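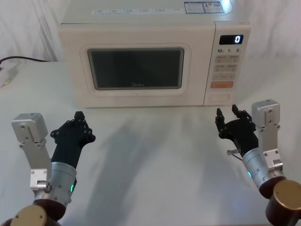 Six weeks without a hob – what are you all eating?

Riven Home Forum > Kitchens > Refits and repairs
2,365 views · 9 replies · 4 min read

**greyslate**
Darent are taking our old kitchen out at the end of February and the new one won't be usable for six weeks. No hob and no oven. We will have a kettle, a microwave, a toaster and a fridge, all in the back bedroom. There are two adults and a teenager who eats like three people. We can't afford takeaways every night and I don't want to live on ready meals. What did you cook when you were in the same position?

**Re: Six weeks without a hob**
**mossy_lane**
We did seven weeks. Rice was the thing that saved us. One mug of rice, rinsed, in a big bowl with 600 ml of boiling water from the kettle. Plate on top, full power for 9 minutes, then leave it alone for another five. Ours came out fine every time once I stopped lifting the plate to look.

Then it's tinned chickpeas, tinned fish, bagged salad, whatever you like over the top.

**Re: Six weeks without a hob**
**pandrop**
That is far too much water for a mug of rice unless it's a very large mug. I'd use double the volume of water to rice and no more. And nine minutes depends on the power of the machine. Check the label before you copy anybody's timings.

**Re: Six weeks without a hob**
**mossy_lane**
It is a large mug. It's a soup mug.

**Re: Six weeks without a hob**
**tallboy77**
Buy a slow cooker. I got a second-hand Wako one and it did stews, dal, a whole chicken, even a sort of rice pudding. Put it on before work and the house smells of dinner when you get in. I wouldn't bother with the microwave for anything except porridge.

One thing to plan for is the washing up. We had only the bathroom basin and a slow cooker pot doesn't fit in one. I did it in the bath, kneeling down, and I don't recommend it.

**Re: Six weeks without a hob**
**pandrop**
I disagree about the microwave. We did proper meals in ours. What we ate most weeks:

1. Jacket potatoes. Prick them, cook on full, turn them over halfway. The skin is soft but nobody complained once there was cheese on it.
2. Scrambled eggs. Short bursts and a fork in between. Take them out while they still look too wet.
3. Frozen peas and spinach with butter, no added water.
4. Fish fillets under a plate with lemon. Wipe the inside afterwards and leave the door open for a bit, or your porridge will taste of cod.
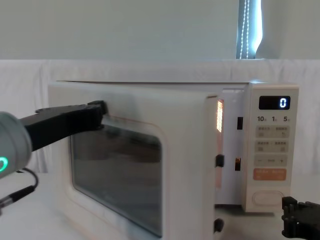 5. Couscous. This only needs the kettle, so it's good for the nights when the fuse has gone and you're down to one socket.
6. Leek and potato soup. Chop the leeks small, and blend it if you've kept the stick blender out of the boxes.

**Re: Six weeks without a hob**
**greyslate**
Thank you, this is very useful. I hadn't thought about the washing up at all. I have put the stick blender to one side and told everyone not to pack it.

Does anyone know if a single induction plate is worth buying? The cheapest I can find costs less than 2 takeaways for three of us.

**Re: Six weeks without a hob**
**tallboy77**
Yes. But check your pans with a magnet first. Half of ours didn't work on it.

**Re: Six weeks without a hob**
**saltmarsh_b**
I'd say no, not in a bedroom. Frying anything makes the curtains and bedding smell for days. We set up in the dining room with a dust sheet over the doorway and still found grease on the bookshelf. Boiling pasta is all right if you open a window.

Where you put the microwave matters as well. Ours went on a plain table with clear space round it, at a height everyone could reach, and we kept the bread and cups somewhere else so that nothing ended up piled on top. 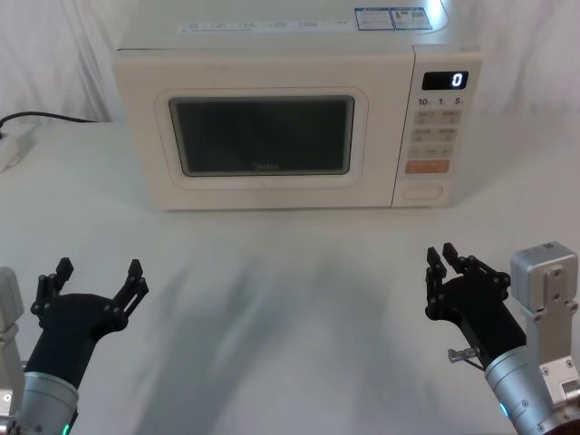
Midea countertop microwave on a white table.

Also, coffee. We had Lundunero bags and a filter cone, and that one small thing made the mornings bearable.

**Re: Six weeks without a hob**
**mossy_lane**
Agree with all of that except the pasta. You still have to drain it, and carrying a pan of boiling water across a landing to the bathroom is asking for trouble. Stick to couscous.

12 shares · Log in to reply
Contact us | © Riven Home Forum | Back to top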